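About the Ernwood Robotics Club 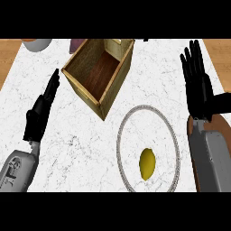

The kitchen table task in our simulator, with the lemon on its plate and both hands empty.

Ernwood Robotics Club is a student club at Bisemthorpe College. We write programs that control two-armed robots, mostly in simulation, and we enter one competition a year. The club is open to any student at the college, including those on evening courses.

How we started

The club began as a lunchtime group run by Myung-ja Ryu, who teaches computing. For the first year it met in Room 11 and worked on line followers and small wheeled kits. When the college bought better computers for the design block, the group moved there and took up simulation work. Myung-ja still runs the main session. Dae-han Ji, a former member, came back to teach the beginners.

What we do

Members work in teams of 3 on a set task for the term. The current one is called Song and uses a marble-topped table, a wooden box, a plate and a lemon. The program has to pick up the lemon with one hand and put it in the box without knocking either of them. Teams may use the left arm, the right arm or both, and most change their minds at least once.

Every attempt is saved with its settings and a short note from whoever ran it. The log now holds 3452 attempts, and new members are asked to read through a few pages of failed ones before writing any code. Grip strength and the angle of the wrist account for most of the failures. Reaching over the side of the box is the next most common.

Beginners start with a shorter exercise called Hakeo, in which one hand is opened and closed on command. It usually takes two sessions. No experience of programming is needed.

Competition

We enter the Bisemthorpe Schools and Colleges Robot Challenge each November. Teams submit their code in advance and it is run on tables they have not seen, with the objects moved. Last time our second team finished ahead of our first.

Joining

Sessions are held after lessons in the design block during term time. Membership is free. The club has a yearly budget of £400 from the college, spent on entry fees and travel. Students can join at any point in the year by speaking to Myung-ja Ryu or by leaving their name at the computing office.

Page updated May 2024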